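**Langate Crinkle Cotton, sold by the metre**

Code 382 | 158 cm wide | Cut to order from our Tratammont shop

We've wanted a proper crinkle cotton on the shelves for ages, and this is the one that won us over! It comes from the Langate mill, it's light, it's soft from the very first wash, and it has the sort of puckered surface that looks better the less you fuss with it. No ironing (please don't, you'll flatten it).

The crinkle runs lengthways, parallel to the selvedge, so the cloth has a bit of give across the width and hardly any along it. That makes it lovely for gathered skirts, loose summer tops, pyjama bottoms and baby blankets. We've also had a bedspread made from the 158 cm width with a single seam down the middle, and it hangs beautifully over the end of a bed.
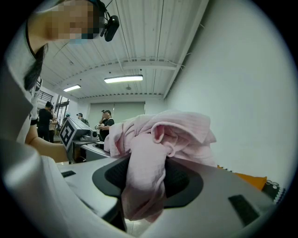
*Words by the Grulusance fabric desk · Updated in March*

Pale pinks are always the first thing people ask us for in a crinkle, and we can see why, as the folds give a plain colour so much more to do. If you like something stronger, the Ouazzani range uses the same base cloth in rust, deep green and a really good inky blue. The two ranges wash the same way, so you can mix them in one garment.

**Before you cut**

Wash it first at 30 degrees and dry it flat or over a rail. It will draw in a little across the width, and you want that to happen before the scissors come out. When you lay your pattern down, let the cloth relax and don't pull it straight. Long pins slide out of the puckers, so clips or pattern weights are easier.

**Sewing it up**

- Needle: universal, size 70 or 80
- Stitch: slightly longer than usual, with the presser foot pressure turned down if your machine allows it
- Seams: French seams are worth the trouble on tops, a plain overlocked edge is fine for bedding
- Hems: a narrow rolled hem keeps the wavy edge, a band of plain cotton holds it flat

Necklines need a stay tape or they will grow. Ask us what we learnt from our first pyjama top!

**Good to know**

- 100% cotton
- Sold in half metres, smallest cut one metre
- Swatches are free, up to four per order
- Matching thread: shade 383
- Full bolts hold 15 metres, so write to us before ordering if you need a longer unbroken piece

Cut lengths can't be returned unless there's a fault in the cloth. Orders placed before noon on a Tuesday go out the same day.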